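Search this site Go
Home Courses Handouts Workshops Calendar Contact

Whiteboard Care and Marker Keeping
Handout 6, Classroom Materials course, Dilholm Learning Center

Welcome back! Last week was paper and glue, and this week we get to my favorite shelf in the supply closet. I mean it. A good whiteboard is one of the best teaching tools ever made, and it asks for so little: a decent marker, an eraser within reach, and somewhere for the markers to live when you stop writing.

Start with the board itself. Faint smudges come with regular use and they're no reason to panic. What we're after is a surface you can read from the back row. Magnets can stay up near the top, where they leave the writing area free, and the eraser goes low on one side where your hand finds it without looking.
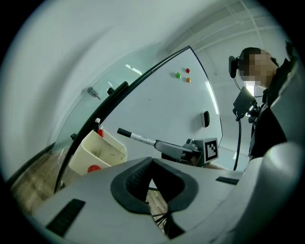 Bhavana Nair

Look at the three magnets, green, red and orange, all kept high. The small black eraser is lower down on the right, and nearly all of the board is left for writing. I love a board like this! You could walk up and begin a lesson.

Now the markers. Store dry-erase markers flat if you possibly can. Stood on end with the cap up, the ink settles away from the tip and you get that sad gray line halfway through a word. Cap down is better than cap up, but flat is best of all. Press the cap until it clicks (listen for it, it's a lovely little sound).

Terms for this session

Ghosting: the pale trace of old writing after erasing. Usually it comes from ink left up too long.
Dry wipe: eraser only, no liquid. Do this after every lesson.
Wet wipe: a damp cloth, then a dry one. Do this when a dry wipe stops working.
Holding bin: any open container for loose markers during a session. It gets emptied at the end.

About holding bins. Arnaldo Neves, who taught this course before me at the Paiva building, kept one on every table, and I've happily stolen the habit. Plain plastic is fine. Bins do get stained inside and all sorts of small things end up in them, so tip yours out once in a while and give it a wash. Keep the bin toward the far side of the table, where a sleeve won't drag it off, and put in only what the group needs. Four markers is plenty for one table. Mix the cap colors so people can find theirs at a glance, and if a long one ends up lying across the rim, fine, it's easier to grab. 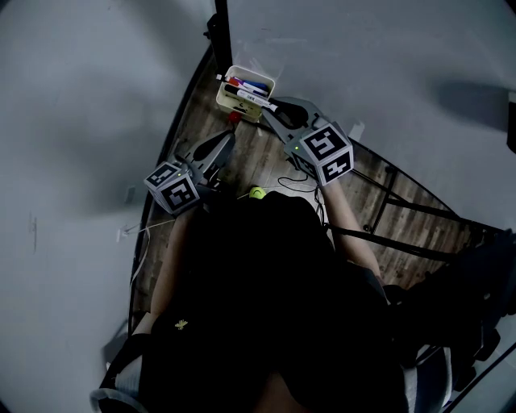 Table practice

1. Take everything out of the bin. Balls, clips and other odds and ends go to one side.
2. Test each marker with a short line on scrap paper, then cap it again right away.
3. Dead ones go in the box by the door. Don't put them back "just in case"! We all do it.
4. Return the good markers to the bin, then dry wipe your section of board from top to bottom.
5. Still seeing ghosting? Trace over the old line with a fresh marker and wipe at once. The new ink loosens the old, and it's so satisfying to watch.

For next time: bring one marker you think is finished and we'll test the whole pile together. The reading is the Sedisau packet, pages 6 to 9.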